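Nindbridge Counter Kit, Set-Up Guide
Section 4. Trays, liners and work surface
Rev. March 21, 2018. Questions to Graziella Mazza, kitchen fit-out.

Read sections 1 to 3 first. Power off, rails already fixed. If the rails aren't in yet, stop and go back to 3.

4.1 Before you start

You need: the tray, the two side clips, the foam strip (Flandwood kits only), a soft cloth, dish soap, a level. No steel wool. No scouring powder either.

1. Peel the film off the tray. All of it, under the rim too. Film left under the rim will lift a corner and you'll be chasing that for an hour.
2. Wash with warm water and soap. Rinse. Dry right away.
3. Run a thumb around the underside of the rim. Burr or sharp spot, put the tray back in its box and call us. Do not file it.
4. Wipe the counter top. Crumbs and grit are what scratch it.

CAUTION: Corners are heavy. Carry with two hands, one on each long side. Never by one corner.

4.2 Placing the tray

5. Set the tray down flat. Don't slide it into place, lift and lower.
6. Rounded corners line up with the marks on the template. Template is on the back of the packing list.
7. Check the level front to back, then side to side. A slight tilt to the front is ok if you're draining that way.
8. Press along the rim all the way around. It should sit quiet. If it rocks, take it out, check the counter for grit, try again.
9. Side clips last. Finger tight only. Quarter turn more once the whole row is in.

NOTE: Martinelli trays have a lip that's a touch deeper, so leave the foam strip out. Double strip and the tray sits proud.
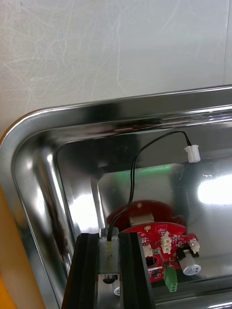

CARE AND CLEANING

Fine scratches and swirl marks on a pale top are normal wear. They show up more under strong light. Wiping in straight lines instead of circles helps a little. Polish won't take them out, please dont try car wax.

The rim is polished steel and shows everything: water spots, fingerprints, cloth lint. Dry it after each wash, following the curve, and go over it once more with a clean cloth.

Daily
- Empty, wash, rinse, dry.
- Lift the tray and wipe under it. Food gets down there.
- Do the inside corners with a soft brush. The cloth skips them.

Weekly
- Pull the clips, wash seperately, dry, refit.
- Look at the foam strip if you have one. Flat or torn, change it.
- Yellowish residue on metal parts: warm soapy water, leave it a few minutes, wipe. Repeat if needed. Don't scrape with a knife.

CAUTION: No bleach on the steel. Bleach will pit it and pitting isn't covered.

4.3 Heat and load

10. Hot pans go on a trivet first. Tray limit is 300 °F.
11. Let a hot tray cool before cold water goes in. It can warp with a loud bang.
12. Max load 60 lb spread evenly. Less if it's all in one corner.
13. Don't stack full trays. Empty ones stack up to 6 high, liner between each.

4.4 Spares

Clips, foam strip and liners are in the Prosport parts list at the back. Order by tray size, measured outside the rim. Inside measurements get you the wrong liner every time. New foam strip comes as a roll, cut with scissors, butt the ends, no overlap.

Next: section 5, drain and overflow. Keep the template, you'll need it again there.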